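The woman who runs the sample table for Brikska has one rule about the tabletop, and she told me what it was before I had even found somewhere to put my coat. "Everything that goes on it in the morning comes off it at night," she said. "Otherwise you come back to a table full of other people's drinks."

I had caught her in the quiet stretch after lunch, in the big hall at Ostthorpe, where the stands are all white and the ceiling is all lights. She has been doing fairs for 5 years and still packs her own boxes. I asked what goes in first and she laughed at me. "The power strip! Always the long one. You can borrow a chair, you can borrow a table if you smile at the right people, but there's never a spare outlet anywhere in the building."

After that come the bags, then the lids, then the paper cups. She buys cups by the sleeve and goes through 500 at a small fair, 900 at a big one like Pravdale, where she was in March. Most of them get used for water, she told me, and plenty get used for screws, pens and business cards.

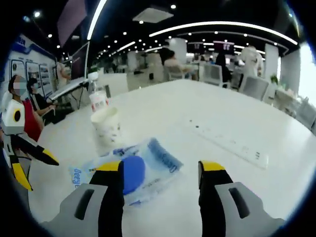 We got talking about plastic bags, which I did not expect to enjoy as much as I did. She likes the clear printed kind. "You can see what's in it from across the table," she said. "If I put a lid in a brown bag I've lost that lid for the whole day." She did try cloth ones once, for a smaller show at Jitpraphai – they looked lovely and she spent the entire afternoon untying strings.

What about the cups, then? How does anyone know whose is whose? "They don't," she said. "They pick one up, they look into it, they put it down and get a new one." She has tried pens and stickers, and these days she mostly sticks to bottles with caps for her own water and lets everyone else sort themselves out.

I wanted to know how long it takes her to clear up at the end. Two people can do it in half an hour if the boxes are where they should be (they never are, she says, they've always been pushed behind somebody's wall panels). She wipes the table last, with a damp cloth and then a dry one, and she's fussy about crumbs and little specks because white shows everything. I asked if she'd ever thought of a darker table. She had, and she'd even priced one, but it was heavier and she has to carry the thing up her own stairs.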